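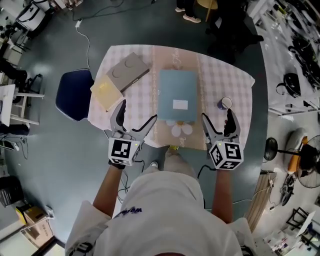
Small Tables in a Shared Reading Room: Notes on Cloths and Runners
Posted 26/12/2019

The small table is the most frequently used piece of furniture in the Burton reading room and, until this year, it was the one to which the least thought had been given. Large tables are measured, ordered and placed according to a plan. Small ones arrive from other rooms and are expected to manage. The following notes set out the present arrangement for dressing them and are offered to readers who maintain similar rooms.

The table linen was reviewed in July. At that time the cupboard held 18 cloths, many of them cut for the long tables that were given up when the room moved from Perrin Street. A long cloth folded double on a small table forms a ridge, and a book laid across the ridge will not lie flat. Those cloths have now been withdrawn from the small tables. They remain available for the annual supper.

The preferred covering is a light cotton check. Pink and white has proved the most satisfactory of the colors tried. It brightens the corner farthest from the windows, and it can be paired with a plain or a lightly printed runner. The cloth should be large enough for the corners to hang a little over the edges of the table and no larger. A deep overhang gathers at the knees of anyone seated and is easily pulled when a chair is moved.

A runner is laid down the middle of the cloth. Beige is recommended. Runners with a small amount of script or a single flower, such as a daisy, are acceptable, and the printed flower is a useful guide when the table is being set: it is placed toward the reader's side, and the runner is then drawn straight from that end. Heavily embroidered runners have been returned to the drawer. The stitching is attractive but uneven under a book.

One item is placed on the runner, at the center. A flat book or box in a strong, plain color shows well against the check, and teal blue has been especially successful this season. Where a label is needed, a small white one on the lower half of the cover can be read without lifting the item. Labels should not be attached to the cloth or the runner.

Laundering follows the usual schedule. Checked cloths are washed separately from white ones and ironed while slightly damp, working along the lines of the check. Runners are ironed face down under a clean towel. The Jondon fabric cleaner purchased in 2000 has finally been used up, and it has not been replaced. Ordinary soap flakes are adequate for tea and pencil marks if applied the same evening.

Table 9 still rocks. A felt pad under one leg was tried and did not last through the month, and a cork pad has been cut in its place. Cloths for that table are stored on the lower shelf of the Skornance cabinet, together with the spare runners. The key to the cabinet hangs inside the door of Room 131 and should be returned to the same hook after use.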